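第七章 家务与车间杂务:机器能做到哪一步

本章学习目标

学完本章后,学生应能够:
说明整理、分拣、装盒一类作业为何长期难以自动化;
区分“演示成功”与“稳定可用”两种含义;
解释由人手持夹爪示范作业的基本做法及其局限;
根据作业条件,对某项杂务是否适合交由机器承担作出初步判断。

7.1 问题的提出

前六章讨论的自动化设备,大多工作在事先安排好的环境中。工件由料道送来,姿态固定,节拍固定,设备只需在规定位置完成规定动作。焊接、搬运、码垛等工序因此较早实现了机械化,其控制方法也较为成熟。

与之相对的是另一类工作:把散落的文具放回收纳盒,把洗净的餐具归位,把返修台上的零星工具按格摆好,把混在一起的螺钉和垫片分开。这类工作在家庭中称为家务,在车间中常被归入“辅助作业”或“杂务”。它们技术含量看似不高,却占用了大量工时。本章沿用行业习惯,将二者合称为“杂务作业”。

杂务作业有一个共同特点,即每一次的初始状态都不相同。一支笔可能横放,可能斜放,也可能压在纸张下面;收纳盒可能空着,也可能已经装了一半。人在处理这些差别时几乎不需要思考,机器则必须逐一识别、逐一应对。三十年前的教材通常把这一问题归结为传感器不足。目前较为普遍的看法是,感知、抓取和动作规划三个环节相互牵制,单独改进其中一项,收效有限。

7.2 从示范中学习

为每一种可能的情形编写程序,在杂务作业中并不现实。近年来较受重视的途径是由人完成作业,同时记录动作和图像,再由机器从大量记录中归纳出操作方法。示范可以通过遥操作进行,也可以由操作者直接手持夹爪完成。后一种方式省去了机械臂本体,操作者能够较自然地运用双臂,采集效率一般较高。

以桌面文具整理为例,作业对象通常只有笔、盒等少数几件物品,台面也较为简洁。即便如此,操作者仍须适应夹爪的开合方式,并注意连接线缆对动作的影响。

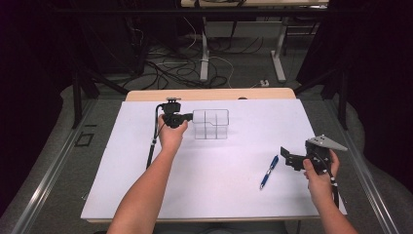 图7-1 双手持夹爪进行桌面作业,台面上有蓝色圆珠笔和透明分格盒

对于人手而言,拾起一支圆珠笔不需要专门练习。换用夹爪以后,难度明显增加。笔杆细而圆,夹持点偏离重心时容易转动;笔身平放于台面,夹爪尖端必须贴近台面才能夹住,稍低则发生碰撞,稍高则落空。若要求把笔放入分格盒,还须在空中调整方向,使笔身与格子的走向一致,并事先判断格子的长度是否足够。

透明容器带来的困难属于另一类型。透明塑料的边缘和隔板在浅色背景上对比度低,图像中可供识别的往往只有淡淡的轮廓和阴影。深度相机测量透明表面时,也容易得到缺失或错误的数据。因此,在选择训练用的容器时,不宜只采用颜色鲜明、边界清楚的品种,否则机器在实际家庭和车间中的表现会显著低于实验室水平。

7.3 两个教学案例

案例一:Storix收纳作业。Storix项目以家庭书桌和厨房抽屉为对象,第一阶段收集了600段双臂示范,涉及笔、剪刀、量勺等常见物品。训练后的系统在原有桌面上进行100次收纳测试,物品完全归位的有56次。更换台面颜色并调整灯光以后,项目组按照相同标准重新测试100次,完全归位的降至19次。两组测试使用的物品和容器均未改变。

此案例的意义在于说明测试条件的重要性。若只公布第一组结果,读者可能认为系统已经能够完成过半的收纳任务;若只公布第二组结果,又容易低估示范学习的作用。阅读此类报告时,应首先查明测试环境与训练环境有何异同,再讨论成功率的高低。

案例二:Toltetti装配车间的工具归位。Toltetti车间每班结束后须将返修台上的手工具放回分格托盘。该车间曾尝试由机器完成全部归位工作,后改为人机分工:机器负责外形规则、位置固定的套筒和批头,工人负责线缆、胶带以及沾有油污的零件。调整以后,机器停机次数减少,工人也不必在旁等候排除故障。

两个案例的环境不同,反映的情况却有相通之处。机器在物品种类有限、摆放范围明确、容许重试的条件下,已经能够承担部分杂务;一旦出现柔软、透明、反光或相互缠绕的物品,仍需由人处理。现阶段称机器“会做家务”,应当同时说明所指的是哪一项家务、在何种条件下完成、失败后由谁处理。

7.4 评价指标

本章后续各节将使用以下四项指标:

完成率,指按规定标准完成的次数与总次数之比。部分完成的情形应单独登记,不计入完成次数。
人工介入率,指作业过程中需要人员干预的次数与总次数之比。
单次用时,从机器开始动作起计,至物品到位、夹爪退出为止。
损坏率,指造成物品、容器或台面损坏的次数与总次数之比。

四项指标须一并报告。速度较快而介入率偏高的系统,在家庭中往往不如速度较慢但能够独立完成作业的系统实用。车间的情况略有不同,如本就有工人在岗,适度的人工介入可以接受,但损坏率的要求通常更为严格。

思考与练习

1. 选择一项本人熟悉的家务,将其分解为若干动作,指出其中哪些动作对初始状态的变化最为敏感。
2. 将一支笔放入分格盒,试分别列出用手指完成与用平行夹爪完成时需要注意的事项。
3. Storix案例中,两组测试结果相差较大。请提出两种可能的原因,并设计实验加以区分。
4. Toltetti车间采用人机分工以后,应选用7.4节中的哪些指标评价改进效果?试说明理由。

7.5节将介绍夹爪的结构形式及其与作业对象的匹配关系。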